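4. Recording a Resale in the Ground Lease Register

This section covers the resale of a home that stands on land held by the trust. It applies to staff with the Stewardship role in Clavolano. Users with the Viewer role can open the forms but cannot save them.

Before you begin, have the following on hand:

- the signed Notice of Intent to Sell
- the recorded ground lease and any amendments
- the appraisal for the improvements only (land value excluded)
- the capital improvement claims, if the owner submitted any

4.1 Opening the resale file

1. From the main menu, select Leases, then Active.
2. Enter the lease number. Leases recorded before the move from Plotard keep their old numbers, such as 1649, and must be typed without a prefix.
3. Select Start Resale. The status changes from Active to Notice Received.
4. Enter the date on which the notice reached the office. Do not use the date on the owner's signature. The purchase option period runs from receipt.
5. Attach the notice as a single file.

CAUTION: Once the status is set to Notice Received, the lease fee schedule is locked. Post any outstanding ground lease fees before step 3. If the schedule is locked in error, only an administrator can reopen it.

4.2 Entering capital improvement credits

Credits are added to the owner's base price before the resale formula is applied. The program allows credit only for improvements approved in writing before work started. Single items under $2000 are treated as maintenance and are rejected by the form.

1. Select Credits, then Add.
2. Choose the improvement type from the list.
3. Enter the approved amount and the completion date.
4. Attach the approval letter and proof of payment.
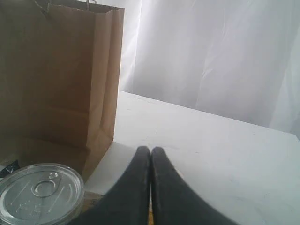 Receipts must be scanned before they are entered, one receipt per page, and the originals kept until closing. Owners often hand in paper records loose. Place them in a flat folder marked with the lease number. A plain paper shopping bag with an open top and a twisted handle is not an acceptable file container, as it carries no label and cannot be sealed. Thermal receipts should be copied on the day they arrive - the print fades.

NOTE: The form accepts up to 53 attachments per lease. Combine small receipts into one file if needed.

4.3 Calculating the maximum resale price

1. Select Price, then Calculate.
2. Confirm that the formula version matches the one named in the lease. Amended leases may use a later version.
3. Enter the appraised value at purchase and the current appraised value.
4. Review the result. If the owner's share of appreciation is negative, the form shows zero and adds a warning line.
5. Select Send for Review.

The reviewer must be a different person from the one who entered the figures. For the Dandport and Meireles service areas, reviews go to Edileuza Tavares. All other reviews go to Chibuzor Isah.

CAUTION: Do not quote a price to the owner until the status reads Price Confirmed.

Related items
Section 3: Ground Lease Fees and Late Notices
Section 5: Buyer Income Certification
Section 6: Closing and Lease Assignment
Appendix B: Resale Formula Versions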